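Zwischenbericht November
Projekt "Trinken am Arbeitsplatz", Haus Tistholm
An die Förderstelle Nirkdale

Liebe Kolleginnen und Kollegen in Nirkdale,

seit dem letzten Bericht ist so viel passiert, dass wir kaum wissen, womit wir anfangen sollen! Am besten mit den Tischen: Alle 20 Arbeitsplätze im Erdgeschoss sind eingerichtet. Das Haus stammt von 1912, und wer schon einmal in unseren Räumen war, kennt die schmalen Türen. Zwei Tischplatten mussten durchs Fenster hinein, was einen ganzen Vormittag gekostet hat, aber jetzt stehen sie, und die Räume wirken gleich viel freundlicher.

Zur Erinnerung: Bewilligt wurde das Vorhaben, damit an jedem Platz etwas zu trinken stehen kann, ohne dass Unterlagen und Tischflächen darunter leiden. Früher galt bei uns ein striktes Getränkeverbot am Schreibtisch. Die Folge war, dass viele stundenlang gar nichts getrunken haben oder die Flaschen unter dem Stuhl standen und dort regelmäßig umgestoßen wurden. Seit Beginn der Testphase gilt die neue Regelung, und die ist bewusst kurz gehalten: Die Flasche hat einen Schraubverschluss, sie wird nach dem Trinken zugedreht, und sie steht auf einem Untersetzer. Offene Becher bleiben in der Teeküche.

Die Untersetzer der Reihe Stirnis sind inzwischen verteilt. Wir hatten lange überlegt, ob wir eine unauffällige Farbe nehmen, die auf dem Holzton verschwindet. Zum Glück haben wir uns für das dunkle Rot entschieden! Man sieht auf einen Blick, wo die Flasche hingehört, und beim Aufräumen am Abend bleibt keiner liegen. Rund mussten sie sein, das war der ausdrückliche Wunsch aus der Belegschaft (die eckigen Muster aus dem Frühjahr sind an den Ecken ausgefranst und liegen jetzt im Lager).

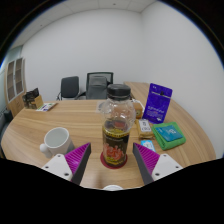
Schreibtisch mit Flasche auf dem dunkelroten Untersetzer.

Die Rückmeldungen sind durchweg erfreulich. Mehrere Kolleginnen und Kollegen haben uns geschrieben, dass sie nachmittags weniger Kopfschmerzen haben. Das ist natürlich keine Messung, gefreut haben wir uns trotzdem sehr. Auch die Reinigung meldet sich zufrieden: Ringe auf den Tischplatten hat sie seit der Umstellung keine mehr gefunden. Im alten Besprechungszimmer, das nicht zum Projekt gehört, sieht es leider anders aus, und dort würden wir gern bald weitermachen.

Welche Getränke jemand mitbringt, ist freigestellt. Wir hatten anfangs an einheitliche Flaschen gedacht, das aber nach einer sehr lebhaften Runde in der Teeküche verworfen. Breite Formen haben sich übrigens bewährt, sie stehen sicherer. Bei ganz schmalen Flaschen reicht schon ein Ärmel, und sie kippen. Dank der geschlossenen Deckel ist dabei bisher kein einziger Ordner nass geworden.

Zu den Mitteln: Ausgegeben sind bis heute 1157 Euro für Untersetzer, Filzgleiter und das Pflegeöl für die Holzflächen. Das liegt im Plan. Die Belege gehen gesammelt mit der Schlussabrechnung an Sie. Das Pflegeöl reicht noch bis ins Frühjahr, bei den Filzgleitern werden wir nachbestellen müssen, der Boden im hinteren Raum ist doch rauer als gedacht.

Offen ist noch der Leergutkorb. Die Firma Kan hat uns zwei Varianten angeboten, eine zum Stapeln und eine mit Rollen. Wir neigen zur rollbaren, wollen sie aber vorher an der Schwelle zum Flur ausprobieren. Außerdem fehlt der Aushang mit den neuen Regeln in der Teeküche. Der Text steht, die Gestaltung ist in Arbeit.

Für die kommenden Wochen haben wir uns das Obergeschoss vorgenommen. Dort sind die Tische älter und müssen vor dem Ölen erst abgeschliffen werden, und wir können es kaum erwarten, damit loszulegen. Falls Sie vorher einmal vorbeikommen möchten: Vormittags ist immer jemand da, und den Kaffee gibt es in der Teeküche.

Mit herzlichen Grüßen aus Tistholm
Ihr Projektteam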